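Bench Tidier, part-time
Visura Workshop, Sutter Yard

Visura is a small repair and making workshop. We have good benches and decent light, and wallpaper chosen by someone who felt that a workbench ought to resemble a honeymoon suite. What we lack is a person who puts things back.

The post is two evenings a week, starting in October. You would come in once the last class has gone and return each bench to a state in which the next class can find something to write with.

What you would be doing
Reuniting pens with caps, by colour where possible and by negotiation where not
Getting small bits back into the wire baskets on the walls
Returning tape to somewhere other than the middle of the bench
Shutting tool cases, and opening them first to see what has been put in them
Pairing gloves - we own a surprising number of left hands
Wiping down (the old paint and stains are staying, we have tried)

The flowery bench, which would be yours to begin with

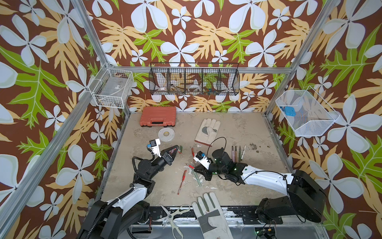
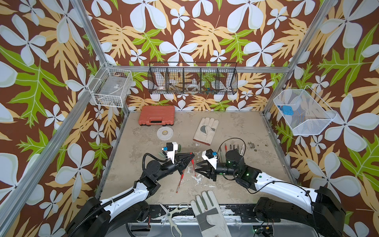
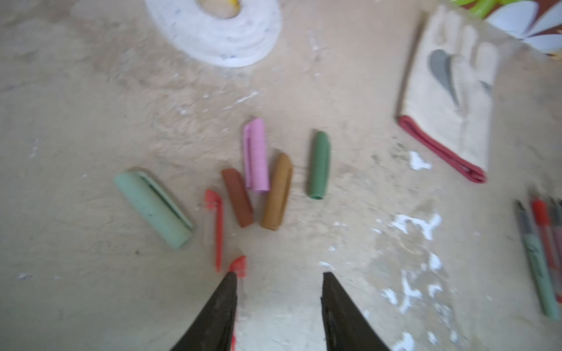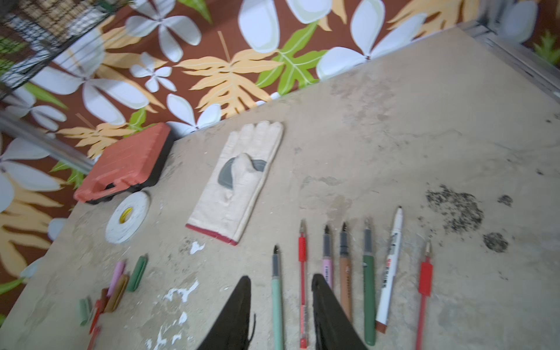
Who we are looking for
Someone patient, who can tell a dead marker from one that is merely sulking. No workshop experience needed. You should be happy working alone with the radio, and able to throw things away without holding a meeting. People who alphabetise are welcome but will be watched.

Pay and practicalities
The post pays 900 a term, in 4 equal parts. Tea is free. Biscuits are subject to availability and to whoever was in before you. The yard gate is locked at night, so you will be given a key and a stern look.

How to apply
Send us half a page on the worst drawer in your home and what you have done about it, quoting reference 1471. Leave it in the Visura letterbox, next door to Ganetti Frames, or hand it in at the Drernari Street counter before 5pm. Please don't staple it. We can't find the staple remover.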